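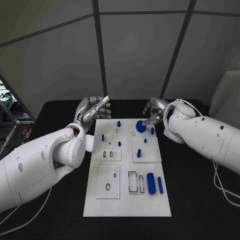
Trinidad Daza, test cell lead
November

4. Recording demonstrations on the parts board

Read section 3 first. The Padari quick-start card claims 7 good episodes will teach a new part. We had 364 on the blue knob before I believed any result, so plan for more.

4.1 Lay the board flat on the table, between the two arms.

4.2 Move both arms through their full reach. Watch the cables. If one drags across the board, stop and reroute it.

4.3 Start a new session in Nustach and name it after the part, never "test."

4.4 Carry out one task per episode. Bring the hand to the part, close the fingers, finish, back off.

4.5 Mark the episode keep or discard before you start the next one.

NOTE: The auto-label feature will mark fumbled grasps as good. Check every one yourself. Of 2,089 episodes in our first set, we kept 970.

CAUTION: Keep your own hands off the board while either arm is live. The software pause is not an emergency stop, whatever the menu calls it.

4.6 Vary where loose parts lie. A score earned on one layout tells you very little.

3 comments | 12 shares
© Annan Itent | Contact | Back to top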